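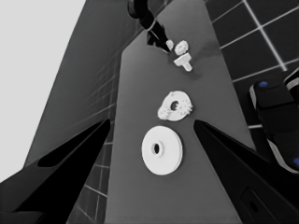
剪刀练习的分级与记录:本期技术说明

Kotanora 通讯,2024年8月30日

本期讨论学龄前及小学低年级儿童的剪刀使用。上一版练习单按图形难度排列,从直线到折线,再到圆形和复合轮廓。使用中发现,单凭图形难度不足以安排练习:同一名儿童在厚纸上能沿直线剪完整张,换成薄纸后第三剪就会偏离;另一名儿童剪圆没有问题,剪方形时却在每个转角处撕破纸面。新版练习单把材料、剪刀、握持和路线分开记录,每次只调整其中一项。

新版由 Leonora Espiritu 和 Rommel Macaraeg 编写,依据是过去两个学期的262份课堂记录。记录中约三分之一缺少纸张信息,整理时未纳入材料部分的比较,但仍用于握持和路线部分。

一、起点的确定

安排练习之前先看四件事。

坐姿。双脚能踩实地面或脚踏,髋、膝大致成直角,桌面高度与屈肘时的肘部齐平或略高。脚悬空的儿童常用前臂压住桌沿来稳定躯干,剪切时手腕随之固定在屈曲位,拇指朝下。此时先调整座椅,暂不纠正手部。

优势手。连续三次把剪刀放在身体中线前方,由儿童自行拿起,记录所用的手。三次不一致时,记为“未定”,两侧各准备一把对应的剪刀,不作引导。

开合。不给纸,只要求空剪。观察张开动作是否由拇指和中指完成,其余手指能否保持弯曲。只能闭合而不能主动张开的儿童,先用带回弹装置的剪刀。

辅助手。给一张名片大小的硬纸,看另一只手是否主动上来扶纸,扶在哪一侧,拇指是否在纸的上方。很多记录只写了“会剪”或“不会剪”,辅助手一栏空着,后面出现转弯困难时就无从对照。

二、剪刀

左手剪刀与右手剪刀的差别在刀片的上下关系,与手柄形状无关。右手剪刀打开时,上刀片位于右侧;左手剪刀相反。左手使用右手剪刀时,手部自然发力会使两刀片分离,纸被夹在中间折弯而没有剪断,同时上刀片挡住剪切线。所谓“左右通用”的剪刀多数只把手柄做成对称,刀片仍为右手排列,采购时需打开查看。

刀片长度以儿童手掌长度为参照,不宜超过。指孔过大时,手指会伸入到近端指节,开合变成整只手的抓放。可在孔内缠一圈软胶带,使指孔停在远端指节附近。

回弹剪刀只用于建立开合节奏。能连续完成十次空剪之后,隔次改用普通剪刀,两种剪刀的记录分开写。Wavberg 教具柜里的回弹剪刀弹片可以拨开,拨开后即为普通剪刀,适合过渡阶段,但弹片位置要写进记录,“剪刀型号”一栏只写型号是不够的。

刀刃每学期检查一次。检查方法是用全长剪一张单层打印纸,从刀根到刀尖没有卡顿为合格。不合格的剪刀撤出,不留作“初学用”。钝刀需要更大的握力,也更容易打滑。

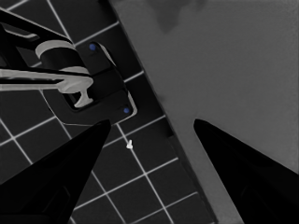
Ziad Tannous 来信提出,刀刃检查一学期一次偏少。他那边的剪刀同时用于剪胶带和黏土条,刃面六周左右就开始夹纸,而儿童的反应是把手腕翻过来用力,老师看到的是“握姿退步”,过了很久才换剪刀。他建议把剪胶带的剪刀单独存放,手柄做记号,并在每次评估之前先试剪。编写组采纳了后一条,已加入评估流程;单独存放一条列为建议项,由各班自行决定。

三、材料

材料按挺度分级,不按颜色或趣味性。挺度高的纸不需要辅助手提供太多张力,适合起步;薄纸要求辅助手持续保持平面,放在后面。顺序如下。

第一级,黏土条或泡沫条。直径与儿童小指相近,一剪即断。目标是张开与闭合,不要求方向。

第二级,硬纸窄条。选用每平方米200克的卡纸,条宽2厘米,一剪可断开。儿童一手持条,一手剪,剪下的小块落在托盘里。托盘放在中线位置。

第三级,同样的卡纸,条宽加倍,需要连续两到三剪。此时开始观察第二剪是否接着第一剪的切口。如果每剪一次都把剪刀完全抽出再重新对位,说明连续推进尚未建立,退回窄条,口头提示“张开,向前,合上”。

第四级,普通打印纸,半张大小。整张纸的下垂部分会拖拽剪切线,先不用。

第五级,薄纸、皱纹纸、布料。布料需要专用剪刀,一般不列入课堂练习。

每升一级,路线退回到最简单的直线。Kiều Kiều 在试用时发现,同时换纸又换路线的几次课,记录里全是偏离,却分不出偏离来自哪一项;按现在的顺序重做之后,多数儿童的困难集中在第三级到第四级之间,也就是从卡纸换到打印纸的时候。这一步可以在中间加一层:把打印纸对折粘合后使用。

四、路线

路线分为无线剪、直线、折线、曲线、封闭图形五类。线宽单独标注。起步用粗线,线宽与儿童小指相当,随后逐步减半,最后使用普通黑线。记录时写明线宽,偏离量才有意义:在粗线内晃动,与在细线上晃动,不应记为同一结果。

无线剪包括在纸边剪流苏。流苏的深度不作要求,但要求剪刀与纸边大致垂直。纸边朝向儿童身体的一侧会迫使手腕内收,应把待剪的边朝外放置。
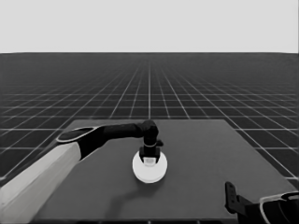 直线从短到长。短直线指两到三剪能完成的长度,长直线指需要辅助手至少移动一次的长度。两者之间的差别在辅助手,不在剪刀手。做长直线时,观察辅助手是否在剪刀接近之前就已经换位;等剪刀碰到手指才松开的,记为“被动换位”。被动换位的儿童暂不进入曲线。

折线先用钝角,再用直角,最后用锐角。在转角处,要求剪到顶点后停住,张开剪刀,由辅助手转纸,再继续。常见的错误有两种。一种是未到顶点就提前转弯,角被削圆。另一种是冲过顶点,切口延伸到图形内部。前者多与视觉注视点过近有关,可在顶点上贴一个小圆点作为停止标志;后者多因闭合时用了全刃,提示儿童接近顶点时用小口剪。

曲线从大弧开始。右手使用者逆时针剪圆,左手使用者顺时针剪圆。方向反了,剪刀手会遮住线条,手腕也会越转越紧。若儿童已经习惯相反方向且剪切准确,不必强行更改,只在记录中注明。螺旋线放在圆形之后,尽管它看起来更有趣;螺旋线剪到内圈时曲率变大,纸又同时变软,两项难度叠在一起。

封闭图形先剪去外围余料,再沿线剪。余料过多时辅助手够不到图形本身,只能抓住纸角,转动半径过大。剪去余料这一步可由成人完成,也可作为单独练习,但要事先说明这一刀不计准确度。

五、提示的层级

提示分为无提示、口头提示、示范、触碰提示、手把手辅助。记录最高使用到哪一层,以及出现在哪个环节。只写“需少量帮助”不能用于前后比较。

触碰提示的位置固定在剪刀手前臂外侧,轻点一下,含义是“拇指朝上”。Maricel Fajardo 负责的小组曾使用拇指指甲上贴贴纸的办法,让儿童在剪切时始终能看到贴纸。效果与触碰提示接近,撤除时更方便,因此两种都保留。贴纸在连续两次课无需提醒之后撤掉。

手把手辅助只用于第一、二级材料。成人手覆在儿童手外,不握住剪刀手柄。若儿童的手在辅助下完全放松,说明动作由成人完成,应停止,改做夹子、喷壶一类的开合活动。

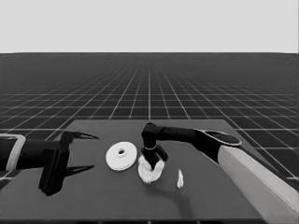 六、记录表的填写

新表编号为2407,替换原来的路线表。每名儿童每次练习填一行,栏目依次为:剪刀型号及弹片位置、纸张级别、路线类别、线宽、最大偏离、辅助手换位方式、最高提示层级、备注。

最大偏离以毫米计,用透明尺量线的中心到切口的最远距离,每条路线只量一处。起点和终点各一厘米不计入。纸面撕裂不量偏离,直接写“撕裂”,并标出在转角处还是直段。

疲劳用备注记录。典型表现是开口变小、闭合不到底、肩部上抬、剪刀手肘部外展。出现其中任意两项即停止,当次后面的路线写“未做”,不写零。

升级标准:同一材料、同一路线,在两次不同日期的练习中最大偏离均不超过线宽的一半,最高提示层级不超过口头提示。满足后只升一项。材料与路线交替上升,材料不必等到全部路线完成。

降级不设固定标准。连续两次出现撕裂或被动换位时,先检查剪刀和座椅,再考虑降一级。

七、家庭部分

家庭练习单每周一页,只安排课堂上已经达到口头提示以下的内容。家长不量偏离,只勾选“完成”或“未完成”,并写明所用的纸。广告单页的纸面光滑、偏薄,大致相当于第四级与第五级之间,不适合刚进入第三级的儿童在家使用。可用的替代品是食品包装盒拆开后的平整部分,沿折痕分成条。

递剪刀的方式在课堂和家里统一:刀片合拢,握住刀片一端,手柄朝向对方。行走时不持剪刀。用完插回木块或放入带盖的盒子。

练习时间每次不超过十分钟。Flura 班的做法是把剪下的纸条当次用掉,贴成栅栏或面条,家长反馈完成率较高,其他班可以参照,但粘贴部分不记入剪刀记录。

八、换表安排

旧表中已有的数据不转抄。各班从下一次课开始使用2407号表,第一次填写时按第一节的四项重新确定起点,即使儿童在旧表中已经做到曲线。Tiongson 校区的旧表存量较多,可以用背面做草稿,正面划去。

11月汇总一次,重点看第三级到第四级之间加入对折纸之后,停留次数有没有减少。汇总时需要完整的纸张级别和线宽两栏,缺一栏的行不计。对分级顺序有不同意见的,请连同至少三行记录一起发给 Rommel Macaraeg。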